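4.2 Where people put things back

I went into the Linville part of this study expecting the labels to matter most. We'd spent all of December arguing over fonts, and I was pretty proud of the ones we picked! Then the return logs came in. Of the 18 households that borrowed from the sharing library, only 3 mentioned labels at all. What they wanted to talk about was lids (a lot) and how far they had to reach. Figure 2 gives an idea of the two kinds of hardware I keep going on about - closed tubs and open metal framing. 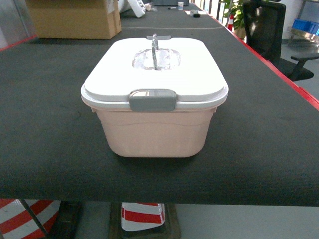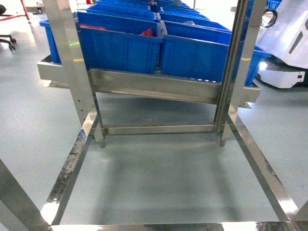
Timura Yoshida

Figure 2. A lidded storage container with a gray latch (first picture) and a stainless steel frame with uprights (second picture).

The Wimevent group borrowed more often, so I trust their numbers a bit more. They logged 71 returns, and 18 of those ended up in the wrong spot. I read every one of those entries twice, and the same gripe kept popping up: people were in a hurry, the right tub was shut, and an open shelf was closer. I'd have done the same thing. Section 4.3 looks at whether moving the tubs nearer the door changed any of this.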